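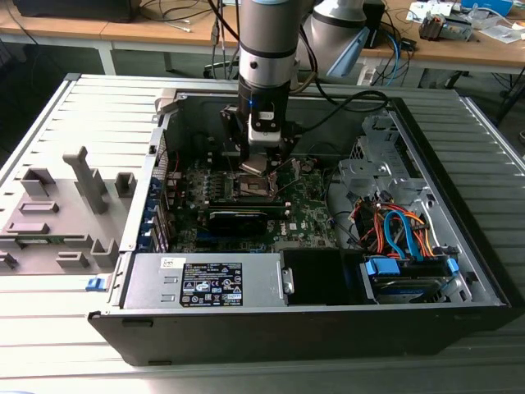

Figure 1. Desktop tower laid on its side, open side up. The square silver bracket at the CPU socket is near the center of the board; the power supply is at the lower left.

PC Hardware Servicing, Unit 3
Interior Layout and Order of Disassembly
Handout for bench session, Room 239

3.1 Scope

This unit covers the inside of a standard desktop tower: where the main assemblies sit, how each is held, and the order in which they come out. Fault diagnosis is in Unit 4. Students should have read the section on static discharge in the Brirnine course reader before the session.

3.2 Position of the case

All work in this unit is done with the tower on its side and the open side up. In this position the motherboard is the floor of the case. Cards stand up from the board and are pulled straight up, and the cooler load goes down into the board.

Directions in the steps below ("left," "right," "lower") refer to the case as oriented in Figure 1, with the expansion slot covers at left and the power supply along the lower edge. If your case is turned the other way on the bench, turn it before you start.

3.3 Main assemblies

Motherboard. The dark green board across the middle of the interior. It carries the CPU socket, the memory slots, the expansion slots and the headers for the front panel. Do not lift the board by a heatsink or a capacitor.

CPU socket. Square, with a silver retention bracket. The bracket holds the processor against the contacts and must be released before the processor is touched. Never close it on a processor that is not seated flat.

Expansion cards. Seated in slots parallel to the lower edge of the case. The metal end of each card lines up with a slot cover at the left wall. On this case the covers have blue plastic clips.

Power supply. Silver metal box with a black rating label. Copy the output ratings from the label to your worksheet before removing anything. The power supply is not opened in this course under any circumstances.

Drive cage. Perforated metal, at the right side of the case. The cage is part of the structure and stays in place for this unit.

3.4 Color of touch points

On this case the parts meant to be worked by hand are blue: the slot cover clips and the drive rails. Many manufacturers use one color in this way, but the color differs from one maker to another, and some low-cost cases use none. A blue part is released by hand. If it does not move, look for a second catch before adding force.

The color rule does not apply to cables. A blue SATA cable has the same function as an orange or red one. 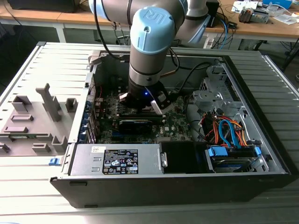 Figure 2. Same type of layout with the hard drive bay visible at lower right. Note the blue rails on the drive and the run of SATA and power cables below the cage.

3.5 Cable routing

In Figure 2 the cables run in a bundle from below the drive cage down to the drive. Orange, red, blue and black are all present in the one bundle, and the light blue SATA cable makes a loop among the orange wires. Trace each cable from end to end before unplugging it. Tracing from the middle of a bundle is the most common source of error on the worksheet.

SATA data connectors are keyed and narrow. Pull on the connector body and keep it in line with the socket. If there is a metal latch, press it fully before pulling. SATA power connectors are wider and usually tighter; do not rock them from side to side.

Label both ends of every cable with Takagi tape, using the codes on the worksheet (D for data, P for power, F for front panel).

3.6 Order of disassembly

Step 1. Shut down, switch off at the supply, and remove the power cord. Hold the power button in for 14 seconds.

Step 2. Put on the wrist strap and clip it to bare metal on the chassis.

Step 3. Disconnect and label the drive cables.

Step 4. Release the rails and slide the drive out of its bay. Place it on the Stirnska mat, label side up.

Step 5. Open the slot cover clips and remove the graphics card. Check for a catch at the inner end of the slot.

Step 6. Remove memory modules, if fitted. Note the slot position of each.

Step 7. Remove the cooler, if fitted. Clean off the old compound with a lint-free wipe and apply Silenex only at reassembly.

Step 8. Release the CPU retention bracket. Lift the processor by its edges, straight up.

Reassembly is the reverse order. Do not connect power until the instructor has checked the cable labels against your worksheet.

3.7 Worksheet

Complete parts A and B during the session. Part A is the layout sketch, drawn from your own case. Part B is the cable table, one row per cable with both end points. Sketches without an orientation mark are returned.

Part A: 3 marks. Part B: 2 marks per correct row.

Reading for Unit 4: power-on self test, beep codes, minimum boot configuration.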